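Two-Arm Basket Sorting: Project Report
Robotics option, second year
Submitted September 13, 2021
Authors: Mircea Bratu, Anca Olteanu

1. What we set out to do

Our project was to get two robot arms to put small plastic baskets on a shelf in a set colour order. The arms share one table and one work area, so most of the difficulty is in keeping them out of each other's way. We called the project Haltent, which was the name of the folder we started in and never changed.

The task came from the course list. Last year's group, Barbu, worked on stacking with a single arm, and we took over their notes and part of their code. We did not use their grasping routine. It was written for solid blocks, and baskets have thin walls and an open top, so the fingers have to come down over one wall and close on it.

2. The table

The work surface is white with a wooden border and black aluminium rails down the left and right edges. One arm is mounted on each side. Each arm ends in a black gripper, and we can take pictures from close to the fingers, which we used for the last part of the approach.

The shelf is a light wooden board on a black wire stand. We chose a light board so that the colours would stand out against it. The baskets are blue, red and orange, all with slotted sides.
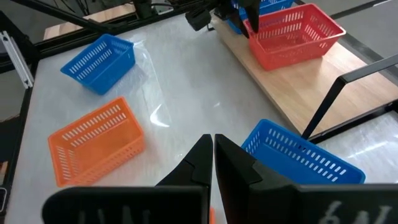
Fig. 1. Gripper view over the table, with the second gripper near the baskets on the wooden board.

3. Finding the baskets

We find each basket by colour first and then fit a rectangle to its rim. Blue was easy from the start. Red and orange gave us trouble for most of March. Under the room lights the two are close enough that our first thresholds swapped them, and a run would finish with the wrong basket in the wrong place and no error shown. We fixed this by measuring the colour on the inside floor of the basket and ignoring the rim, where the light catches the plastic.

Glare on the white surface was the other problem. A bright patch beside a basket would break the rectangle and the angle came out wrong. Anca wrote a check that throws away any rectangle whose sides do not match the known basket shape. When that happens the arm moves a little and looks again. It costs time but we kept it.

4. Picking and placing

A pick has four steps: move above the basket, turn to match its long side, come down over the wall, close. The turn matters most. If the fingers are even slightly off the line of the wall they push the basket over instead of gripping it, and a tilted basket is much harder to pick up on the second try.

Placing is slower than picking. The shelf is narrow and the baskets have to stand side by side without touching. We lower each one until the motor current rises, then open the fingers and go straight up. Early on we backed away sideways and dragged the neighbouring basket along the board.

To stop collisions we split the table down the middle and gave each arm a half. Only one arm at a time may enter the area near the shelf. Mircea wrote this as a simple lock - an arm asks for the shelf, waits, goes in, and gives it up once it is clear. It means that one arm often stands waiting.

5. Results

We logged 300 attempts for the final version. Of the failures, 114 in all, most were bad grips on baskets that were leaning or lying close to something else. Baskets that stood flat in open space were rarely missed. The longest session without a restart was 8 hours, and the arms had to be stopped by hand 2 times during it.

The final order on the shelf was blue, red, orange, from left to right.

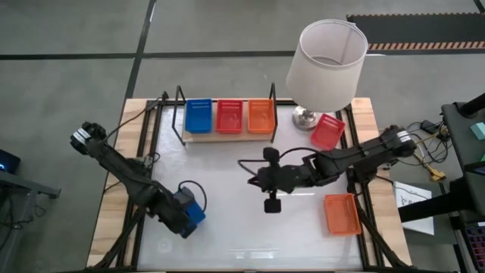 After our talk Priltine asked why we had not simply let both arms work at the shelf at once, seeing that the board holds three separate baskets. Half the running time goes on waiting, the objection went, and a smaller locked area for each basket position would give most of it back.

We agree with this. We had tried a version with separate positions, but the elbow of one arm could still swing into the other's path while its gripper was well clear, and our lock only looked at the grippers. It would need a model of the whole arm. The Baneo library has one and we would start from there.

6. What we would change

We would mark the start area for the baskets on the table. We put them down by eye before each run, so some runs were easier than others and the failure count is not as fair as it should be.

We would also write the log format before anything else. Ours changed twice and the older logs had to be converted by hand, which took Anca a whole weekend. The conversion script is in the project folder with the rest of the code, and the threshold values are in the settings file next to it.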